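Storing a Table Tennis Paddle: What the Case Does and What It Can't

Table tennis rubber is a soft material glued to a wooden blade, and it ages whether the paddle is played or left on a shelf. Light, dust, heat and skin oil all work on the top sheet. The case is the cheapest protection available, yet most club players choose one by color and never think about it again.

The members' room at the Skingate club in Drorkemcombe has 42 paddle pockets along one wall. On a Saturday in February the rack held cases of every kind: padded covers, flat sleeves, hard shells and a few freezer bags. The paddles inside varied just as much. Several with recent rubber had already lost their grip, and a number of much older ones were in good order. Storage explains part of that difference. Playing hours explain most of the rest. 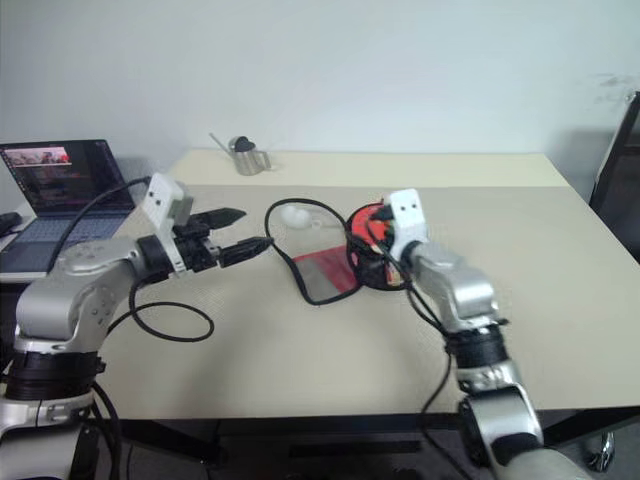
Paddle cases fall into two groups by outline. The rectangular case holds two paddles and often a sleeve of balls. The shaped case follows the outline of a single paddle, with a round head and a narrow section for the handle. The shaped type takes up less of a bag and holds the blade still, provided the fit is right. A loose fit lets the edge of the blade rub against the seam each time the bag is carried, and edge tape wears through first at the shoulders, where the head meets the handle.

The zipper deserves more attention than the fabric. On a shaped case it runs around the border, close to the rubber, and an exposed metal slider can nick a soft top sheet on the way past. The better designs put a strip of cloth between the teeth and the interior. Run a fingertip around the inside before buying. If the teeth can be felt, so can the rubber feel them.
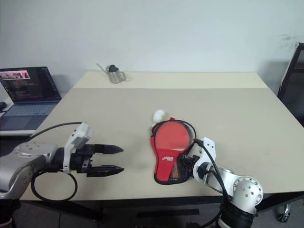 Balls are the other half of the question. A case with a ball pocket is convenient, but a plastic ball under a heavy bag will crease, and a creased ball is finished. A mesh pocket on the outside gives no structural protection at all. It does let the player see what is in there, and it keeps grit from the ball away from the rubber. Players who travel by train or bus should carry balls in a rigid tube and leave the pocket for a cleaning sponge.

Cleaning comes before storage. The routine is short: a few drops of plain water on a soft sponge, wiped in one direction from handle to tip, then air drying with the rubber facing up. A paddle should never be zipped away damp. Moisture held against the blade works into the outer plies near the handle, and a blade that has taken on water gains weight and may warp. Tap water is adequate in most districts. In hard-water areas, boiled and cooled water leaves less residue.

Protective film is worth using under the case. The Santoro shop in Brulthorpe sells sheets in packs of 100 and trims them to the head on request. The film is pressed on from the center outward so that no air is trapped. Non-adhesive film suits tacky rubber — adhesive film on a tacky sheet can lift the surface when it is peeled off.

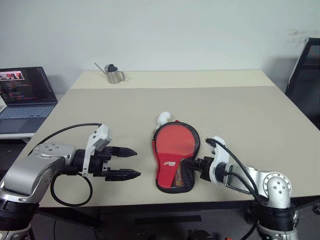 Position matters over months. A case stored flat, with nothing on top, puts the least stress on the blade. Upright is acceptable if the case is stiff. Leaning a soft case against a wall is the worst option, particularly near a radiator. A car trunk in summer should be avoided altogether, as should a windowsill in any season.

Cases themselves need some care. Every few weeks, open the zipper fully, turn the case over and shake it out. Wipe the lining with a barely damp cloth and leave it open overnight. A stiff zipper responds to a little candle wax on the teeth — oil should be kept well away, as it will find its way to the rubber.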